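Gilach tribute night sells out its second show

The second Gilach tribute night at Riretine Hall is now sold out. The last 40 seats went in a single afternoon after the venue opened up the side balcony, and the box office is keeping a waiting list for returns. If you have tickets you can't use, please hand them back by email so they can go to the next person on the list.

The show marks the band's first album, which came out in November and was recorded in 11 days. Seven local acts will each play one song from the record, in the original running order, and then everyone comes back for the closing number. The first night drew a crowd of 400 and ran a little long, mostly due to the changeovers. This time there will be one shared drum kit and one bass amp, and the acts have been asked to tune before they come up.

Thampi opens again with the slow version of the title track. They played it with just piano and two voices at the first show, and it got the longest applause of the night. Skukley takes over the fourth song from the brass group, who have a booking out of town. Skukley has not played this one live before and has moved it down a key. 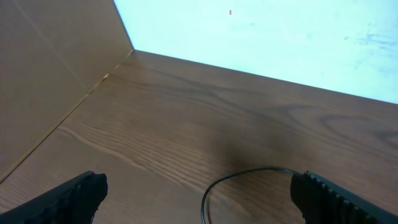
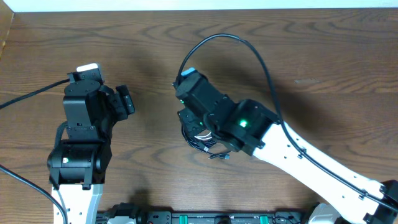
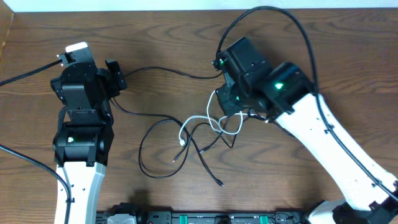
Doors and running times

Doors open at 6:30 p.m. and the music starts at 7:30. There is one break of 20 minutes after the fourth song, when the bar and the merchandise stand will both be open. The show should finish by 10. Balcony seats are unreserved, so come early if you want to sit as a group. Floor tickets are standing only.

The parking lot behind the hall is closed for resurfacing. Use the lot by the library, or the street parking on the north side - it is free after 6.

The live recording

The first night was recorded from the sound desk and the mix is nearly done. The plan is to add two or three songs from the second show and press 1,000 copies on CD, with a download code in each one. Orders open next month at the merchandise stand and through this newsletter. A vinyl pressing was looked at, but the price was too high for a run this small.

All seven acts have agreed to the release. Money left after pressing and song licensing goes to the hall's fund for a new monitor system, and the old wedges will be sold off once it is in. Anyone interested in buying a pair can leave their name at the box office.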